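九月 工作间笔记 下午

先记下来,免得又忘。今天整理的是长木桌这一块,就是杂物分拣。上回写的规则太乱,自己回头看都看不懂,这次重写一遍,Shagufta Mirani 说她要照着抄一份贴到 Laviswood 那边的门后面,所以尽量写清楚点。

桌上的东西:帽子、鞋(拖鞋凉鞋这类)、黄色和蓝色的收纳盒。别的都先搬走了,卷尺、胶带、那盒没标签的扣子,全部放到架子最下层。扣子谁的?没人认领的话月底我收走。

规则暂定
黄盒 戴的:帽子、头巾、发带
蓝盒 穿脚上的:拖鞋、凉鞋,成双放
都不算的 放桌子右边,当天处理掉,不过夜

为什么帽子归黄盒:没什么道理,上次贴的旧标签就是这么写的,懒得换。Shagufta 觉得应该倒过来,蓝盒放帽子,因为浅色的盒子放鞋容易看出脏。有道理。但是旧表格全是按黄=帽子记的,改起来要动 40 行。先不改。下个月再议。

帽子先放。深色那顶,灰里带点橄榄绿,料子摸着一棱一棱的,像灯芯绒。这种料子最怕压帽檐,压久了折一道白印,刷也刷不掉。所以黄盒里帽子不叠,帽顶不往里塞。之前 Tundstead 送回来的一批就是全塞扁了,花了一下午用毛巾卷撑,撑回来的也就一半。

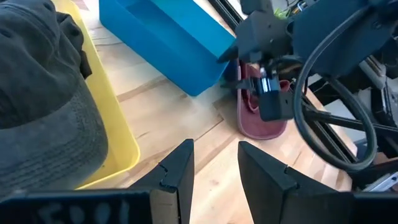

帽子在黄盒,凉鞋还在桌上。

鞋的问题比帽子多。记几条:

一,成双。单只不进盒。单只进了盒,后面的人以为是一双,数目对不上,翻来翻去。上次就是这样,清单上写 6 双,盒里翻出来的有一只是孤的,最后在暖气片后头找到。

二,鞋底。进盒以前先看鞋底,有沙有泥的先到水池那边刷。刷子用硬毛那把(绿柄),软毛那把是刷帽子的,不要混!!混了一次,帽子上全是灰印子,我洗了两遍。

三,红褐色、酱红色这类的塑料底或者泡棉底,不要晒。晾在架子背阴那面。晒过会发粘,这个是 Ševčík 店里的人讲的,我没试过,宁可信。

四,鞋带、绊带有开胶的挑出来,放修补篮,夹一张纸条写哪里坏了。不要只写“坏”。“坏”没有用。

盒子本身。黄的和蓝的大小差不多,并排放能对齐,这点很好,以前那套一高一矮,推到桌子里侧老是歪着。以后补货还找 Brarkovlow,同一款,别图便宜换别家。要问一下他们有没有配盖子的。没盖子搬运的时候东西会跳出来,尤其下楼。问价的事我来,这周内。

摆法也定一下:两个盒靠桌子里侧,中间留一条缝,手指能伸进去就行,不然两个边沿卡在一起,提一个带一个。前面空出来放待分的东西。待分的东西不要堆,摊开。堆起来就看不见下面压着什么,之前有双袜子在底下躺了不知道多久。

木桌面:板条拼的那种,浅色,怕水怕划。湿鞋不要直接放。靠前右边那道细细的印子,看着像裂纹又像划痕,我用指甲抠了抠说不准。如果是裂的要补腊(蜂蜡那罐在抽屉里,快见底了),如果只是划的就打磨一下拉倒。先在旁边贴一小段纸胶带做记号,过一阵看有没有变长。有谁路过顺手看一眼,长了告诉我。

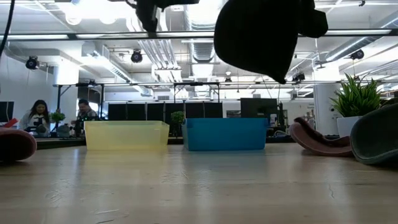 擦桌子的顺序也顺便写了:盒子先拿开,干布顺着木纹走一遍,再用拧干的湿布,再干布。横着擦会留道道。清洁剂不用,上次那瓶柠檬味的把桌角擦得发白,到现在还能看出来。抹布用完挂起来,不要团在水池边上,第二天一股味。

时间。照上面的规则走,我自己试着掐了一遍,从摊开到收完再登记,3 分钟一小批。慢主要慢在登记,不在分。登记表现在每样东西要写颜色、种类、状况、去向,颜色这一栏最浪费时间,大家写法都不一样,同一双鞋有人写酱红有人写枣红有人写“红的”。统一成几个词算了:红、灰、绿、蓝、黄、黑、白,拿不准的写两个字,比如“灰绿”。那顶帽子就写灰绿。再不要出现“秋天那种颜色”这样的条目了,我知道是谁写的。

状况栏也减一减,好 / 要洗 / 要修 / 扔,够了。

去向:
好的 进周转架,上层
要洗的 网袋,袋口打结,不打结的会在机器里全跑出来
要修的 修补篮
扔的 先放门边纸箱,第二个人看过再扔

最后这条是 Shagufta 坚持的,两个人看过才能扔。我原来嫌麻烦,后来想起来那双被我扔掉的皮凉鞋其实只是扣子松了,行吧,听她的。

没做完的:
黄盒的旧标签边角翘了,重新打一张,字大一点,站着就能看清
蓝盒还没有标签
硬毛刷再买 2 把
登记表改栏,改完发给大家,旧表别删,留着对数
蜂蜡
Tundstead 那边还欠一批没回来,去催。电话打过没人接,改写邮件
灯。桌子上方的灯反光,低头看桌面有一片发亮,看细小的污渍要换角度。能不能加个罩子?先拿张描图纸糊一下试试,小心别贴着灯,烫

补一句,快收工了才想到的:尺码。鞋进盒之前要不要写尺码?写吧,写在纸条上塞进左脚那只,不要写鞋底,写鞋底的笔迹磨不掉还招人骂。没有尺码标的,拿纸板量脚器量一下内长,厘米数写上就行,别自己换算成别的码,换来换去没有一次对的。量脚器在工具墙第二排,用完放回原处,原处,不是放在窗台上。

帽子的尺码大多可以调,不记。后面没有调节扣的那种才记。

Shagufta 明早先到,钥匙在她那儿。我十点以后来,来了先改登记表。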